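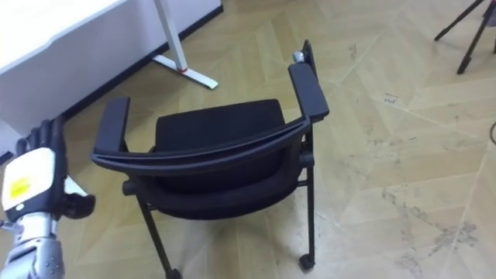
# Pollen: Office Chair Placement Records

Pollen documents how office chairs are moved and returned to position in the Mistalholm workrooms. The collection holds 176 entries, of which 159 have been checked. It is maintained by Asuka Sekiguchi and Kasun Marikar.

## Scope
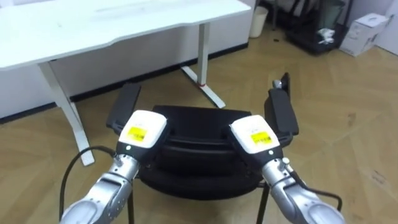
Each entry covers one chair and one change of position. Seat height is not recorded. Position is given relative to the nearest desk - the white one behind the black chair, for instance - and the direction of the backrest is noted separately. Chairs without armrests are listed in a supplementary table.

## Terms

- `pad`: the upper surface of an armrest
- `rim`: the top edge of the backrest
- `parked`: returned to the assigned desk

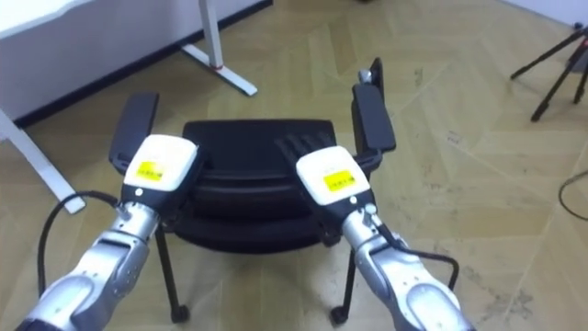
Dinesh Pramanik has asked that "parked" be applied only when the armrests clear the desktop, as earlier entries used the word for any chair left near a desk. The definition will be revised in the next release, and 19 entries will be relabeled.

## Use

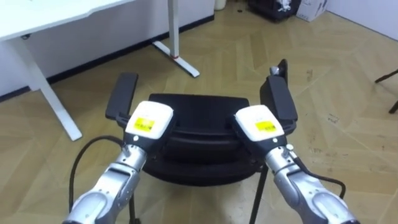
May the records be combined with those from other rooms?
They may, provided that the room name is kept in every row.

Corrections should be sent to Malsha Mollah with the entry number and the proposed wording.

Last revised September 18, 2025.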